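Reading time: 3 minutes

MEDIA RELEASE

June 6, 2024

New practice guide for hand-held gripper recording released for comment

Brokberg has today released a draft practice guide for organisations that record manual tasks with hand-held grippers and use the recordings to train robots. The draft is open for public comment until the end of August. Comments can be made by industry, training providers, unions and members of the public.

The guide runs to 60 pages and covers the tool itself, the person holding it, the place where the work is done and the recordings that come out of it. It was written with Padilla, which runs recording programs in homes and small workshops, and Gellik, which makes and repairs gripper fingers.

Work on the draft began in January, after operators told Brokberg they were being given different instructions from one job to the next. Some had been told to replace finger pads at the first sign of wear. Others had used the same pair for months with no check recorded. There was also little agreement on breaks, on how the camera should be mounted, or on what to do when a household item was damaged.

During the drafting stage Brokberg reviewed 1254 recording sessions and received written answers from 162 operators. The answers shaped the sections on working posture and session length in particular. Many operators said they recorded while seated, with the work at lap or table height, and that existing advice was written for people standing at a bench.

Main points of the draft

– Fingers and mounts are to be checked before each session. Marks and discolouration on the surface are acceptable if they do not affect grip. Cracks, loose screws and lifting edges are not.

– Finger condition is to be logged with the session, so that anyone using the recording later knows what state the tool was in.

– Sheet items such as paper, card and thin board should be included in any general handling program. They are to be used in ordinary condition, and programs should not rely only on new stock.

– Operators are to have a break of at least ten minutes in every hour of recording, and may stop a session at any time without giving a reason.

– Cables and loose items should be kept clear of the operator's feet and of the path of the gripper.

– Clothing, floors and furniture may appear in recordings made in homes. Faces, letters, screens and other personal details are to be removed before the recording is shared.

– Recordings that show a failed attempt are to be kept and labelled as such.

The section on sheet items is new. Flat items are hard to pick up with two rigid fingers, and the drafting group found that many programs left them out or used a single clean sheet over and over. The draft asks programs to vary the size, angle and condition of the sheet and the surface it rests on.

The draft does not set a maximum gripping force. The drafting group could not agree on one figure that would suit both light household items and workshop parts. It has instead asked for comment on three options, set out in the appendix, and will decide after the comment period closes.

Costs for small operators

Brokberg recognises that some programs have only one or two tools and no dedicated storage. The draft has a short checklist for these programs, which can be completed on paper. No special equipment is needed to meet the minimum requirements. Programs that already follow a written procedure can keep it, provided it covers the same points.

Trial

Starier will trial the checklist at its recording sites during the comment period and report on the time taken and any items that operators found unclear. The results will be published with the final guide. Programs that would like to join the trial can register through the Brokberg office until the end of July.

The guide is voluntary. Brokberg expects that some buyers of recordings will ask suppliers to follow it, and has included a one-page statement that suppliers can sign. The final version is due before the end of the year.

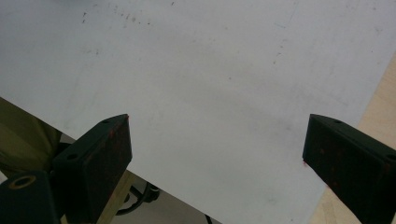 Written comments should give the section number they refer to and say whether they may be published. Printed copies of the draft are available on request at no charge.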